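# Which chores can you hand to a machine yet?

Updated in March. Prices and models change, so check before buying anything.

**Floors.** Yes, with preparation. A robot vacuum does a fair job on hard floors and short rugs. Pick up cords, socks and drawstrings first. Tape down rug fringe or fold it under. Empty the bin after every run if you have a dog, and cut the hair off the brush roller once a week with small scissors. Corners still need a broom.

**Dishes.** The dishwasher washes. Loading and unloading are still yours. Scrape plates but don't rinse them, face the dirty side toward the spray, and keep tall items away from the arm.

**Laundry.** Washing and drying have been automatic for decades. Folding has not caught up. I watched a folding demonstration at a trade show in Kurnbridge. It took 14 minutes over 3 towels, and one of them had to be straightened by hand. Fold warm, straight from the dryer, on a surface at hip height.

**Putting things away.** This is the one most people ask about, and the one machines find hard. Picking up an object means finding it, choosing where to hold it, closing on it with the right force and letting go in the right spot. A small tabletop job like putting fruit in a bowl is a good place to judge how far along things are. With a toy banana on one side, a bunch of toy grapes on the other and an empty bowl between them, an arm can reach each piece without crossing anything else. Grapes are the harder of the two. A banana has one solid body to grip, and a bunch has a lumpy surface with bits sticking out.

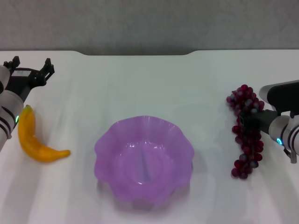 Mohit Goel wrote in to say that he would be more impressed by a kitchen counter at six in the evening, with mail on it and a wet cutting board, and that until a machine can cope with that he'll keep clearing up by hand.

I agree about the counter. Clutter is the main reason home machines stall, and clearing it helps you too. If you want to make a room easier for any machine, now or later:

- Give each kind of thing one container with a wide opening.
- Leave open space around it so it can be reached from either side.
- Use plain, matte surfaces. Glare confuses cameras, and shows crumbs less.
- Keep glass and knives somewhere else.

**Sorting small parts in the shop.** Partly. Machines that handle one kind of screw all day work well. A coffee can of mixed hardware is a different matter. Ashok Sachdeva's shop in Arnden got a quote of $2,407 for a vibrating feeder that would take a single size of bolt. He bought divided trays for $55 and sorts at the end of each shift.

**Sweeping the shop floor.** Not with a home robot vacuum. Metal chips ruin the brushes and fine sawdust gets past the filter. Use a push broom for chips, then a shop vacuum with a fine-dust bag.

**Windows.** The suction-cup kind cleans large flat panes fairly well. Clip on the safety line every time, indoors as well. Small divided panes are quicker with a squeegee and a microfiber cloth.

**Wiping counters.** No. Spray, wait a minute, wipe toward the sink, and hang the cloth where it can dry.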